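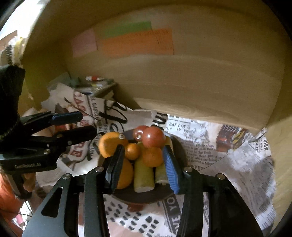 Ticket: gripper pads slipping / jaw lag, Stododden bench 2
Machine: hand-held pair, left + right
Priority: Bravo
Status: open, waiting on parts

Reported in September, afternoon shift. Right-hand unit closing late on one side, fruit rolling out of the jaws on the way up from the bowl. Oranges worst, tomatoes ok, mandarin hit and miss. Left unit fine.

9:10 am
Picked it up off the bench. Same fault straight away. Jaws go square when open but one tip gets there first when closing. Not a software thing, does it with the power off and pushing by hand.

9:25
Checked the pads. The two fingers dont match. One pad is bright blue with fine ribs, other is the dark one with ridges. Parts log says the blue was fitted last service and its mate never was. Asked Pliklow stores if there's a second blue in the drawer. No.

9:40
Linkage pins. Pushed each one sideways with a thumb. Play in the lower one on the dark pad side, others tight. Cleaned it, dab of grease, bit better. Still not right.

10:15
Wiped both pads with a damp rag and let them dry properly. Ran the bowl again, whole orange 4 tries, dropped 2. Before that it was dropping nearly all of them. So some of it was just muck. Tomato juice gets in the ribs and sets like glue, needs a toothbrush.

10:30
Bench cover. The printed one wrinkles under the bowl and the bowl walks when a pad touches the rim. Pulled it flat and taped the front corners. Makes the test fairer if nothing else. Please leave the tape on.

11:05
Service sheet says pads get swapped at 2,000 closes. Counter on this one is well past that for the dark pad. Blue one is nowhere near.

11:20
Ordered through Zisilura: one pair pads, same colour same rib, and a pin kit. Quote was 70 for the lot plus freight. Ok'd.

To do when parts land
- fit pads as a PAIR, bin the dark one, keep the blue as a spare
- replace the loose pin, check the one opposite while its apart
- zero the jaw opening again after, don't skip this, last time it read open when it was shut
- rerun the bowl, big oranges first
- reset the counter and write it on the sheet

Until then: right unit is ok for soft or small stuff, no big oranges. Left unit can be used as normal.

Will update this ticket when the box turns up.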